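I've put off writing up the Mirken folding ladder for the better part of a year, mainly because I wanted to see if it would annoy me less with time. It has, a bit.

## Mirken aluminium ladder, bought for jobs under a fairly high ceiling

I needed something to get at the light tubes and the air-con filter in our workroom. The old stepladder was two treads short of being any use, and I'd been standing on the top of it, as you do until you fall off. Tariq Kiani had a Yammine fibreglass one he swore by, but it weighs a ton and costs £203. The Mirken was £92. I was suspicious of the price and I still am.

**What the listing says.** "Professional grade." I don't know which profession. It also says "silent feet", as if I'd been lying awake over noisy ones.

**Weight.** Very light, and I'll give it that freely. I can carry it under one arm through a door with a bag in the other hand. The flip side is that it feels light when you're up it too. There's a bit of spring in the middle when I shift my feet, and I never got used to it. Yatziri Esquivel went up and down it all afternoon changing tubes and said she didn't notice, so it may be me.

**Rungs.** Evenly spaced, decent grip in trainers, miserable in thin soles. After 15 minutes on one rung with a screwdriver my arches were complaining. If you do long jobs, get something with proper flat treads and ignore the reviews that call this comfortable.

**Rubber ends.** The caps on top of the rails are the best part. I expected black scuffs on pale paint and have had none so far. One cap came loose in January and I pushed it back on with my thumb. It's stayed put, though I do check it now before I climb, and I resent having to.

**Storage.** The box shows it tucked neatly in a cupboard. Ours doesn't fit in any cupboard we own, so it lives against the back wall and gets moved whenever somebody wants to sweep.

**Instructions.** One folded sheet, tiny print, with a drawing of a man smiling at a gutter. The load limit is on a sticker on the rail, and you'd do well to take a picture of it before it peels. Mine has started to.

Would I buy it again? For quick jobs, probably, and only at the price I paid. I saw it listed at £115 last week and at that I'd put the extra towards the Yammine and put up with the weight. If you're nervous on ladders I'd skip it altogether and borrow one with a platform.

2 stars off for the bounce and the cap. 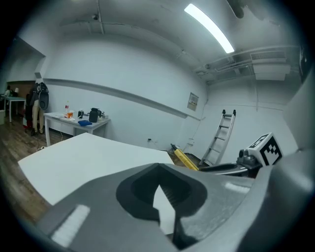 *The ladder in its usual spot against the back wall, with the ceiling it was bought for.*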